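I swam at Ollitz because it was the only pool in the county that opened before five, and because my sister had quit the team and left me her locker. It was number 101, bottom row, right where everybody dripped.

Coach had us doing hundreds that winter. He wrote the set on the whiteboard in green marker, and he'd stand there with the cap in his teeth while we groaned. Twelve of them was a nice morning. When he was mad at us it went up, and the week after we lost to Fahy (by a relay, by a fingernail!) it went up a lot.

I was in lane 4 with the distance kids, which I loved. You get to know people's feet in a distance lane. I could've told you who'd slept and who hadn't just from the kick in front of me.

Anyway, the Fahy rematch was in April and I had decided I was going to swim the mile. I hadn't asked. I'd just started staying late - ten extra minutes, then twenty - going back and forth while the little kids came in for lessons and cannonballed into the next lane over.
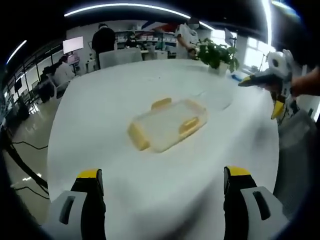
Clear box, yellow clips, white tablecloth.

My mom thought I was nuts. She packed me two lunches every day and I ate them both before ten. She'd swum at Borik back when the pool there was outdoors, and she told me they used to break ice off the gutters, and I believed that until I was maybe fifteen.

The day I finally told Coach, he didn't even look up from his stopwatch. "You know how many turns that is?" he said.

"Sure," I said. I had no idea.

"You'll lose count."

I did, too. Somewhere past the middle I was thinking about the Gestora bus, how it always smelled like oranges, and then I looked for the counter at the far end and I'd completely missed what it said. The Fahy girl was next to me, same stroke, same breath, like we were tied together. I figured I could either worry about the number or go. So I went.

She went with me - of course she did - and for a while all I could see was her goggles every time I breathed left.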